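Bottles for a Living: A Morning with Gwawr Gape

Gwawr Gape would like it known that she does not collect bottles. She has 300 of them, on shelves, in her house, sorted by how hard they are to open. "A collector buys things to keep," she says. "I buy things to get annoyed at."

She spent most of her working life in packaging at Skarnow, where she signed off on closures, the trade's word for lids. These days she writes a newsletter called Rosstead, which reviews the outsides of drinks and sauces and has 800 readers, several of whom write in weekly to disagree with her about caps.

I ask what makes a good one. She looks at me as if I'd asked what makes a good knee.

"Width, first. My mother is past 70 and has arthritis, and she judges a bottle before she's touched it. A skinny little cap, forget it. Give her something wide with a rounded edge and she'll at least have a go."

And color? Color, she says, is where the marketing people get in. She has a soft spot for red plastic under a yellow-gold cap, a pairing she calls "mustard on ketchup, and I mean that kindly." Printing on top of the cap she also approves of, up to the moment someone runs a strip of tape across it.
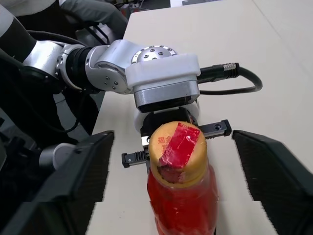 Tape is a subject on which Gape can go on for some time. She has nothing against it in principle. "It holds, it's cheap, you can see if somebody's been at it. But it has to go over a curve and down a side, and tape hates doing both. So it wrinkles. Then it covers half of what you paid to have printed." Her old boss, Emilian Ciobanu, used to call this a small matter. They argued about it for 2 years and still exchange cards in August, his always sealed with far too much tape.

We move on to the body of the bottle, by way of coffee and a plate of crackers that I'm warned are stale. Gape's quarrel now is with thin plastic. She understands why it's used. She has read the same spreadsheets as everyone else. What she minds is the feeling of picking up a drink and having it crumple in her hand like a receipt.

"So they put in shoulders, and a waist, and all those bulges further down," she says. "People think that's styling. Some of it is. Some of it is there so the thing will stand up straight on a table and not embarrass anyone."

The other trouble with a clear bottle is that it can't keep a secret. Every crease shows, and so does exactly how much you've been given. A drink in a strong color makes it worse, or better, depending on whose side you're on.

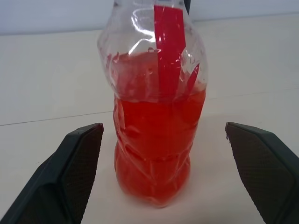
"I like a bright red drink," she admits. "I don't want to swallow it, particularly. But look at what the light does with it. You'd never get that from milk."

Her friend Anca Lungu, who edits the newsletter, has been trying for months to get her to review a milk carton. Gape says she'll get to it. She's also behind on a long piece about squeeze sauces, and on a reply to Javiera Daza, a reader who sent four pages in defense of the foil seal.

"Four pages," she says – and she sounds pleased. "On foil."

Before I go she hands me a bottle from the hardest shelf and asks me to open it. I get there in the end, with a dish towel. She writes something down and won't let me read it.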